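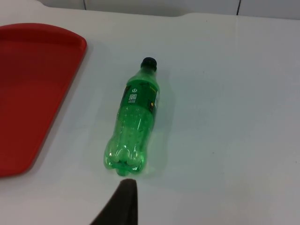 Teleop demos: bottles onto a tray, how much should I vary the start?

stitonbench
Started in August on a two-arm setup. Task is both soda bottles off the table and onto the red tray, one arm per bottle, leader arms in my hands. I have 50 demos and the policy trained on them reaches well but closes too high, up on the label near the shoulder. Then the bottle swings when it lifts. Bottles always start lying down, one each side of the tray. Should I record more of the same or start moving things?

rafail_t
Move things. 50 from one layout teaches it one layout. Shift the tray too, even a little.

stitonbench
Tray has been in the middle for all of them. Layout from the fixed camera:
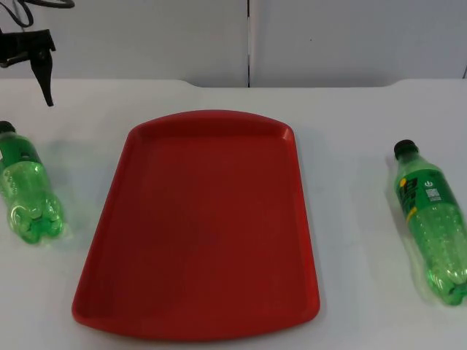
Photo: Embla Midtbø

Caps toward the back, bases toward the front on both sides. I grasp below the label when I remember to.

kourkoulas_p
"When I remember to" is your problem. The policy is copying an average of two grasps. Before you touch the layout, go through the 50 and throw out every one where you took the bottle by the label. I did this on a cup task and kept 20. It trained better than the full set.

rafail_t
Disagree. With 20 you have nothing left for recovery. Keep the bad grasps if the bottle still got to the tray.

kourkoulas_p
Recovery demos are fine if they are recoveries. A sloppy grasp that happened to work is just a sloppy grasp.

embla_m
I run the second station here. Two things from my side. Translucent green on a white table is hard for the cameras, the highlights move when the bottle rolls. And we both slow down near the bottle, so there are a lot of frames where the arm hardly moves. Trimming those helped me more than new demos did.

stitonbench
I hadn't looked at the pauses. Which camera do you check first?

embla_m
Wrist for the grasp, fixed one for everything else. The fixed view loses part of the left bottle.
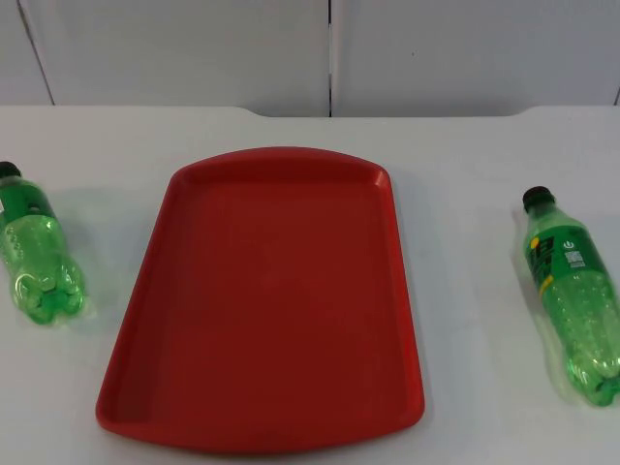

Fixed camera, arms out of view. Left bottle runs past the edge.

rafail_t
Then slide that bottle in before recording anything else. Or turn the camera.

stitonbench
I'd have to redo the calibration if I turn it – I'll move the bottle. Plan is to sort the 50 tonight, trim the pauses, then record 20 new ones with the tray shifted. Training for 2000 steps first as a check.

kourkoulas_p
2000 is short, but you'll see where it closes. Post the grasp height when you have it.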